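Home | Datasets | Docs | Contact

Terard Household Plastics List: README

18 February 2023

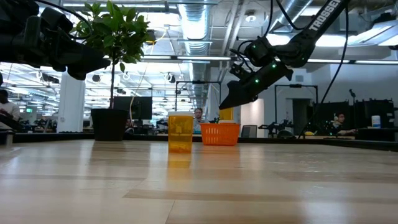

Terard is a plain-text list of plastic items found in ordinary kitchens and bathrooms, kept so that people sorting waste can look up what goes in which bin. It covers two collection areas, Staviditz and Krajewska, and holds 1,000 entries. Colour gets its own column, as sorting rules often depend on it: a see-through amber cup is entered as "tinted clear", while a small orange basket with latticed sides goes down as "solid colour, open weave".

**Files**

- items.csv: one row per item
- rules.csv: the bin rules for each area
- changes.txt: what was altered and when

**Columns in items.csv**

There are 13. The ones most people need are name, shape, colour, resin code and bin. Resin code is left blank if the item carries no mark. Please don't fill it in by guessing.

**Known gaps**

Krajewska changed its rules for black trays in September and 30 rows still show the old bin. Lids are listed apart from their pots, which makes some searches awkward. Garden plastics are not covered.

**Licence**

Free to copy and change. Credit Sallix if you publish a version.

Shares: 13 | Comments: 2

Back to top | Older releases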